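# Setting out the work before the robot starts

23rd June

Conall Ó Flaithearta and I have now agreed the bench rules for the Gresholm cell, and I record them in this post for colleagues at Sandadia who have asked for a copy.
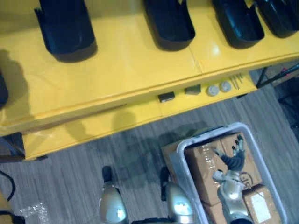

The rules are short. Holders stand along the back of the upper surface, and small parts go on the lower shelf, sorted by kind. Pins are to be laid so that none crosses another — a point on which Fiachra Noonan was firm. Cables and packaging are to be cleared from the floor before the arms are powered. Spare hands are returned to their own case at the end of each session.

Speed is limited to 70 per cent until an operator has logged 100 supervised cycles. Any change to the layout must be entered in the log with initials.

The Gollow team will review the wording in July. Comments on the pin rule should reach me before then.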